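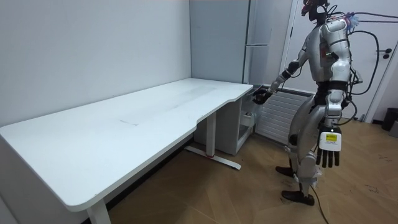
The big white desk, with its curved front edge.

Home Blog House hunting The flat Contact

2025-09-16

We got the keys! I have been wanting to type that for months, and now that I can I keep getting up to check they are still on the hook by the door. They are. So for everyone who has been asking how the search ended, we have bought a first-floor flat in Barua, on the hill side, in one of the long brick terraces that were split up into flats years ago.

If you have been reading since the start you'll remember we were dead set on Erkach. Everything we wanted was in Erkach: the station, the Saturday-morning sort of high street, the park with the bandstand. What we could afford in Erkach was a basement with a bathroom you reached through the bedroom cupboard. We saw it twice, which tells you what sort of state we were in by then. I even drew a floor plan and tried to convince myself the cupboard was charming.

Barua only came up when we got on the wrong bus after a viewing and decided to stay on it. I'd always thought of it as the place with the big roundabout, and I'm so glad to have been wrong. Once you are past the roundabout the road climbs and it all goes quiet and leafy, with front gardens full of roses and a bakery that does a seeded loaf I now think about at odd times of day. We walked up and down every street that afternoon — my feet were in ribbons — and went home and changed all our search alerts on the train.

The flat was listed with Zasance, and had been sitting there for a while with some truly gloomy photos. Go and see the ones with gloomy photos! We walked in and the front room was full of light, with a bay window and the original floorboards under a carpet that somebody had very kindly left loose in one corner. There are 4 rooms plus the kitchen, if you count the box room (I do), and the ceilings are so high that I have no idea how I'll ever paint them.

A few things I wish I'd known earlier, for anyone still looking.

Ask about the lease on the first phone call. Two flats we loved had short ones, and we only found out after we had mentally moved the sofa in. Ours has more than 300 years left, and the service charge last year came to £570, paid in two halves. There's no ground rent. I asked for that in writing and got it the same day.

Go back at a different time. Our first visit was late morning and blissful. We went again at teatime and found that the school round the corner lets out straight past the front door. I like the noise, as it happens, but I'd rather have met it before we made an offer.

And do get the full survey on an old building. Ours found damp on the chimney breast and a slipped run of slates, and the sellers came down a bit once they had read it. We used Javuvell for the legal side and they were brilliant with my endless emails, including one I sent at midnight about who owns the hedge. (We all do, jointly. I have volunteered to trim it.)

The whole thing took longer than I had hoped. There was a stretch of three weeks where not one thing seemed to move, and then everything happened in a single morning and I was signing papers on a windowsill.

Now for the fun part. The carpet is coming up first, then the roof gets done before the weather turns, and we hope to be properly moved in by November. The box room is going to be a study if I can get a desk round the bend in the stairs, and I've got a paint card taped to every wall in the place. At the moment I'm torn between a soft green and a sort of warm biscuit colour for the front room, so opinions are very welcome in the comments. Next post will be floorboards — I have hired the sander already and I can't wait!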